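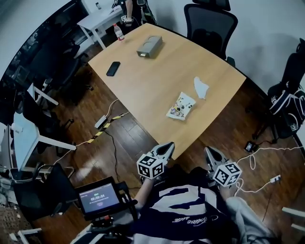 ## Konstead hand grippers, pair

Sold as the quick way to show a robot a job: hold one in each hand, do the task, let the software copy it. We'd treat "quick" with care. Each gripper is tracked by marker cubes, and if a sleeve covers them the take is junk.

- Price: $489 the pair, $255 single
- Battery: 12 hours claimed, not tested by us 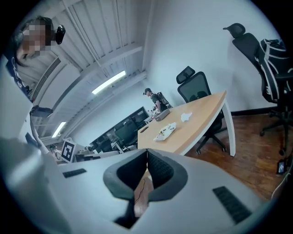 The padded fingers suit snack packets and tissues. Konstead says 70 takes will teach a simple pick. Torben Hamann in our shop wants to see that on a robot other than theirs before he repeats it.

Robot arm not included. Returns until the end of July.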